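Flindinley Laboratory Automation Group
Minutes of the Stirring Cell Maintenance Meeting, February

Present: Spyros Politis (chair), Devendra Vashisht (cell maintenance), representatives of Undwood Instruments and of the Zalton teaching laboratory, and the recording secretary.

Apologies were received from the Cui site.

The meeting was called to order at 2:10 p.m. in Room 129.

1. Minutes of the previous meeting

The minutes were approved with one correction. The entry on spare finger pads should state that the pads are held in the cabinet in Room 405 and are signed out through the maintenance log.

2. Status of the cell

Mr. Vashisht reported that the stirring cell had been returned to limited use after the annual inspection. The base bolts were checked against the marks made at installation and had not moved. The joint covers were wiped down and the cable harness along the arm was checked for wear at each strap. One strap near the upper joint had been fastened too tightly and was reset to allow the harness to slide when the arm turns.

The cell is for the present restricted to the stirring routine with a glass rod and clear water. No reagents will be handled until the grip check described under item 3 has been accepted.

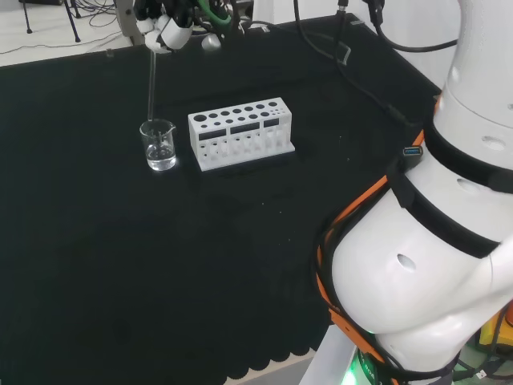 The chair asked whether the restriction also covered the tube transfer routine. Mr. Vashisht confirmed that it did. The transfer program remains stored on the controller, but its rack positions were taught before the inspection and must be taught again before any tubes are loaded. It was agreed that the old positions would be deleted so that they could not be called up by mistake.

3. Grip check and rod alignment

The meeting reviewed the written procedure for setting the rod in the gripper. The Undwood representative noted that the present text tells the operator to close the fingers fully and then correct the angle by hand. This places a side load on the glass and has led to chipped rods at other sites. The following wording was adopted in its place:

The operator shall bring the fingers to light contact, set the rod by eye against a square, and then close to the working force. The arm shall be lowered at reduced speed. The tip of the rod shall stop 2 mm above the inside bottom of the beaker, and the operator shall confirm the clearance on the wrist camera before any motion is started.

There was some discussion of how much lean in the rod can be accepted. A rod that leans a little will still stir, but it travels closer to the wall on one side of the circle - and the program has no means of knowing this. Mr. Vashisht proposed that the stirring radius be reduced for the time being. The chair preferred to keep the radius and correct the rod. After discussion it was agreed to reduce the radius until the grip check is accepted and to review the matter after that.

The acceptance test was set at 1000 stirring cycles without contact between rod and glass. The test may be spread over several sessions, provided that the rod is not regripped between them. If the rod is regripped for any reason, the count begins again.

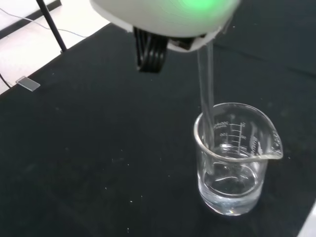
Zalton asked that the requirement to begin the count again be reconsidered, as its staff share the cell and cannot leave a rod in the gripper overnight. A count of cycles per grip, added together over the week, would in its view give the same information. Mr. Vashisht replied that the grip itself was the thing under test, and that a total made up of short runs would not show slow slipping. The chair ruled that the requirement would stand, and that Zalton would be given other bench time while the test is under way.

4. Cables and work surface

It was noted that the cables behind the work area had been moved more than once since installation and that the cable drawing was out of date. A new drawing will be made. The table covering is to be cleaned with a lint roller before each session; dry brushing is to be discontinued.

5. Actions

Mr. Vashisht: delete the stored rack positions; enter the reduced stirring radius; begin the acceptance test.
Undwood: supply the revised procedure sheet with the adopted wording.
Mr. Politis: arrange bench time for Zalton.
Recording secretary: circulate the new cable drawing when received.

The meeting was adjourned at 3:25 p.m.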